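Chapter 4
The Working Counter

Words to learn in this chapter: clear zone, parking zone, landing spot, back row, juice groove

Most of us learned to keep a kitchen by watching somebody else keep one, and so we carry around a great many habits that we have never once looked at. My grandmother kept her bread knife in the drawer farthest from the bread. My mother did the same, and I was well past 20 before I thought of moving mine — and then I felt guilty about it for a week!

In the last chapter we spent our time behind closed doors, in cupboards and drawers, where a bit of disorder can hide quite comfortably. Now we come out to the counter, the busiest piece of furniture in most homes (I do think of it as furniture, and I hope you will too by the end of the chapter). It has to hold the breakfast appliances, the soap, the chopping, the mail if you let it, and very often the elbows of whoever has come in to talk to you.

We will divide it into three parts. The clear zone is where your hands work. The parking zone is for appliances that are too heavy or too often used to put away. The back row is the narrow strip along the wall, where bottles and small containers gather whether they are invited or not. You will also choose a landing spot, a place to set down a plate or a hot dish when you have nowhere else to turn.

Before you read on, take a slow look at your own counter at home, or at one of the practice kitchens if you are taking the course at Mesmont, and make a quick pencil sketch of it. Keep the sketch. You will need it for the activity on page 50.

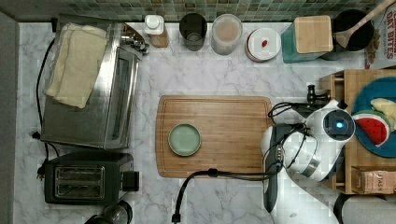

Celeste Leiva
Instructor in Home Management, Mesmont

On this counter the cutting board has the middle, with a small green plate resting on its left half, and the toaster oven and the two-slot toaster share the left side. The back row runs along the tile, and it includes a bottle with a pump cap. A folded towel lies over the top of the toaster oven, and I'd like you to think about where that towel ought to live when the oven is in use. Think about the cords as well, and trace the path of each one you can find. Then take out your own sketch, shade in the clear zone, and write beside it the first thing you would move and where it would go. We'll begin with the parking zone in Section 4.1, so bring your pencil along.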